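12月17日

ひまの財団 Himano のみなさま

いつもお世話になっています。共有作業室「Jastum」の模様替え、途中経過のご報告です。本当は先週お送りするつもりだったのですが、棚の中身を出しはじめたら止まらなくなってしまい、すっかり遅れました。すみません!

## まず、どこまで進んだか

7月に助成の決定をいただいたときの計画では、年内に「机まわり」「冷蔵庫まわり」「棚」の3か所を片づけて、年明けに本棚の分類をやり直す、という順番でした。今のところ、机まわりはほぼ完了、冷蔵庫まわりは合格点、棚は……半分です。正直に書きます、半分です。

机まわりがうまくいったのは、先に「机の上に置いていいもの」を決めたからだと思います。電気スタンドと、その日の飲みもの。あとは作業中のものだけ。帰るときには引き出しか鞄に戻す、という単純な決まりです。最初は文房具の定位置をラベルで細かく決めようとして、ラベルを11枚も作ったのですが、貼ったそばから中身が入れ替わるのでやめました。今は引き出しの上段が筆記具、中段が紙もの、下段が「その他」。下段がすぐいっぱいになるのは目に見えているので、月末に一度全部出すことにしています。

## 冷蔵庫とごみ箱

冷蔵庫は位置を変えていません。コンセントの都合で、動かすとなると延長コードが床を横切ってしまうんです(これは見積もりに来てくれた電器店のDobreさんにも止められました)。そのかわり、ごみ箱を手前に寄せました。お弁当を食べ終わった人が席を立って、そのまま捨てて、ついでに飲みものを取って戻れる。この動線ができてから、机に空き容器が残る日がぐっと減りました。

ごみの分け方についてはまだ迷いがあります。利用者アンケートは18人から回答をもらって、いちばん多かった意見が「どっちに捨てるのか毎回考える」でした。耳が痛い! ふたの色で分けるか、文字を大きく書くか、年明けに両方試してみます。

## 金属棚の苦戦

さて、問題の棚です。もともと「とりあえず置く場所」だったので、持ち主の分からないものがたくさんありました。23点に付箋を貼って「心当たりのある方は持ち帰ってください」とお願いしたところ、引き取られたのは17点。残りは箱にまとめて、年度末まで保管してから処分します。

やっかいなのは袋です。中身を確かめて片づけても、次の週にはまた別の袋が載っている。どうやら「あとでやる」荷物を置くのにちょうどいい高さらしいんですよね。真ん中の段をわざと空けて、仮置き専用にしてしまおうかと考えています。禁止するより、場所をあげたほうが平和な気がして。

## 椅子と丸テーブル

折りたたみ椅子は処分の候補に入れていたのですが、残すことにしました。丸テーブルでちょっとノートパソコンを開きたい人がけっこういて、重い椅子を引っぱってくるより気軽に使えるそうです。丸テーブルのほうも、最初は「場所を取るなあ」と思っていたのに、今では立ったまま用事を済ませる人にも重宝されています。計画書では撤去と書いていたので、ここは変更としてご承認いただけると助かります。

## お金のこと

収納用品はRovbridgeの通販でまとめて注文しました。送料が一回で済んだぶん、予算には少し余裕があります。余りは本棚の仕切り板に回したいと考えていて、明細は別便でお送りします。机と事務椅子は買い替えず、今あるものを使い続けます。椅子の座り心地については意見が割れていますが、壊れているわけではないので今回は見送りました。

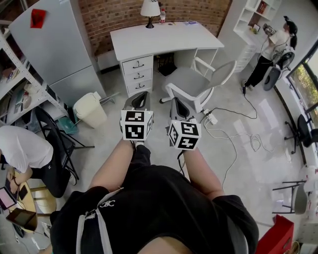 **机をもう一台増やす予定はありますか?**

今年度は増やしません。通路を広いまま保つことを優先して、混み具合の記録を取り、来年度の申請のときに改めてご相談します。

## これからの予定

年明けはまず棚の残り半分、それから本棚です。本棚は今、大きさ順に並んでいるだけなので、見た目はきれいでも探しものには向きません。よく使うものを目の高さに集めて、めったに開かない資料は下の段へ移します。分類の案は2つ作ってあり、利用者のみなさんに見てもらってから決めるつもりです。

あと、床です。物が減ったら掃除が楽になって、掃除当番を引き受けてくれる人が増えました。地味ですが、個人的にはこれがいちばんうれしい変化です。れんが壁の前をどう使うかは相変わらず決まっていません。掲示板を立てたい派と、このまま何も置きたくない派がいて、私は後者です。

次の報告は棚が終わったところでお送りします。ご質問があれば、それより前でも遠慮なくご連絡ください。

Jastum 運営担当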